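Plosow list > Teaching by demonstration > Re: resetting the table between demonstrations

Posted 23rd May

Hello all,

I answer below the quoted part, I hope this is the right style for this list.

> We are recording for the Pluvik task set with the hand-held gripper
> and our numbers are not good. The policy goes to the bottle nicely
> but then it closes too early. We clear the whole table before every
> recording and leave only the bottle and the coaster. Should we keep
> doing this, or put other things back? And how many recordings did
> you need before it became stable?

We had the same question in October, when we started at Drerow. At first we also cleared everything. The policy learned well on the clear table and was lost as soon as a mug stood near the bottle. So now we leave the table as people have it at home, with many things along the far side, and we only keep the middle free for the motion.

Two views from the gripper camera, so you can compare with yours: 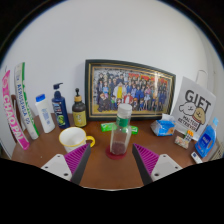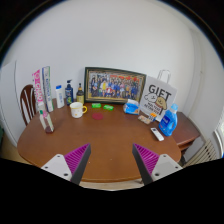

Table for the bottle and coaster task. First view: bottle on the coaster, between the fingers. Second view: bottle at the far left, coaster alone.

Please look how much the view changes when the hand moves closer. For this reason I ask our people to begin from different heights and not always from the same side of the chair.

About closing too early: I believe it comes from the speed of the hand. When a person holds the gripper, they start to squeeze while the arm is still moving, because for us this is natural. The recording has it, and the policy copies it. We now ask for a short stop -- one breath is enough -- before the fingers close. It feels slow and a little silly, but our early closing became rare after that.

For the amount: we have 437 recordings of this task, from 3 people. I would not say all of them are necessary. With the first 7 or so we could already see the direction of the motion, but the grasp was poor. The complete set for all tasks is 2,051 now, and I did not test yet if the other tasks help this one.

One thing I could not solve. The bottle is clear glass, and our depth estimate on it jumps. Does anybody use Ryu for the tracking part with glass? The manual speaks only of solid colors. I can send our settings file if it is useful, but it has comments in two languages -- sorry for this.

Best regards from Drerow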